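About Jurnska

Jurnska is a small sorting and refurbishing shop for household cables, chargers and adapters. We take in mixed boxes from offices, schools and people clearing out a house, and we send back what they want to keep, sorted and labeled. The rest we sell by the piece or pass on for recycling.

The business was started by Qiuyue Xia, who had been running the supply room at an office furniture dealer in Skerkton. Every desk that came back had a drawer full of cords. She began sorting them at home on weekends, and in June of the following year she rented our first room on Ammann Street. We have since moved to a larger space in the Zandmont building, where we have seven people on staff and 16 work tables.

How we work

A box is logged when it arrives and stays on one table until it is finished. We do not mix customers' boxes. Cables are untangled by hand, wiped down, checked for cracked jackets and bent pins, and then tested. Anything with exposed wire is taken out before testing.

Cables that pass are coiled. We coil in long, flat loops with the connector at one end, so the type can be read without opening the bundle. Short cords get a paper band. Anything over six feet gets a reusable strap. Small parts and loose pieces go in baskets, and larger power supplies go on the shelves along the back wall.
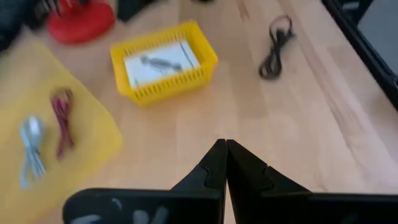
Two coiled cables on a yellow mat, with a slotted basket for small items.

Most orders take two to three days. A full office clear-out can take about 30 days, depending on how many boxes come in at once. We will give you a date when you drop off, and we will call if it changes.

What we accept

We accept phone and computer cables, chargers, power strips, adapters, headsets and keyboards. We do not accept loose batteries, light bulbs, monitors or anything with a liquid spill on it. If you are not sure, bring it in and ask at the counter. There is no charge for looking through a box.

Schools and offices

We currently sort for 27 schools and offices on a regular schedule. Pickup is available inside Skerkton for orders of four boxes or more. Please tape the boxes shut and write the name of the school or office on the top and one side.

Visiting us

The counter is on the ground floor of the Zandmont building, at the end of the hall past the elevator. Parking is behind the building. Please use the side door for deliveries.

Page last updated 9 September 2021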